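# About Sternamdale Home School

Most of us were never taught how to look after a bedroom. We picked it up from a parent in a hurry, or from a roommate with strong opinions, or we simply shut the door when company came and hoped for the best. Sternamdale began as a Saturday-morning sort of idea between two friends, Linnea Aasen and Princess Ambrosio, who had both worked for years in the linen rooms of small hotels and who kept being asked by their own grown children how on earth you fold a fitted sheet. They rented two rooms over a bakery in Toltard, bought a bed, and put a card in the bakery window. Eleven people came to the first class and most of them stayed for coffee afterward – some of them are still coming, bless them.

We teach the ordinary work of keeping a home, and we start with the bedroom and the laundry. Our first lesson is called Clothes Off the Bed, and it's exactly as grand as it sounds. You learn to pick up what's been dropped there, shake it out, decide whether it's going to the wash or back on a hanger, and carry it where it belongs. Then you smooth the sheet with the flat of your hand, starting in the middle and working toward the corners, and the whole room looks better before you've touched another thing.
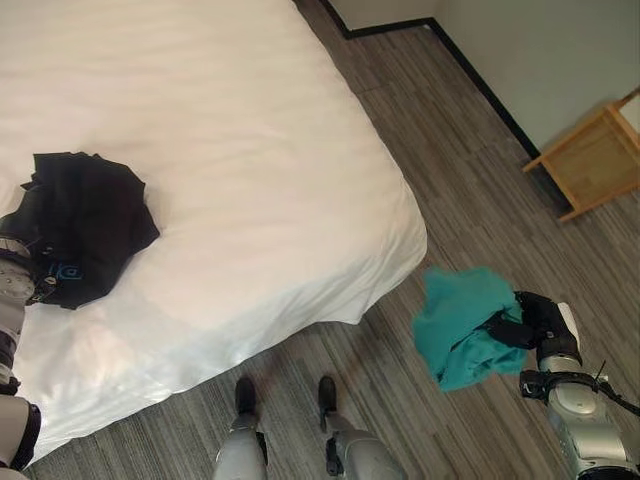 People do sometimes smile when they hear there's a whole lesson on that. Princess likes to teach it herself, and she's very patient about it (more patient than Linnea, who will tell you so). She asks everyone to handle one piece at a time, because an armful is how socks get lost behind the headboard, and she won't hear a word against anyone for being slow. We've had students of 19 and students well past 80, and a good many who came to us after an illness or a move and wanted to get their own routines back.

In January we opened our second set of rooms, in Candbridge, with carpet underfoot and a good deal more daylight than we ever had over the bakery. The lessons are the same in both places. So is the kit, more or less, and we're happy to say it's nothing you couldn't put together at home. For sorting we like a plastic basket with slots in the sides, so the air can get at things, and a handle you can get your whole hand through. We like it up off the floor, too. A low wooden stool does very nicely, and your back will thank you by the end of the week.

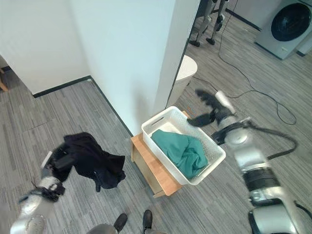

*Photo: Sternamdale Home School*

A full course is six mornings. After the bedroom come washing and drying, then ironing (optional, though Linnea would rather it weren't), mending, closets, and a last morning we leave open for whatever the group has been grumbling about. Since we started, 3,397 people have finished at least one course with us, and roughly 700 of those came back for another. The Singhal family has now sent us three generations, and we've promised the fourth a place as soon as she can see over the ironing board.

We keep the groups small and the prices low. Nothing you learn here will need special equipment, and you'll never be asked to show us a photo of your own house. Bring an apron if you have one, wear shoes you can slip off, and bring along any garment that has defeated you – we do enjoy those.

If you'd like to come and see the rooms before you sign up, please do. Ring the bell at the side door in Toltard, or the front one in Candbridge, and somebody will put the kettle on.

*Page last updated 2021-02-15*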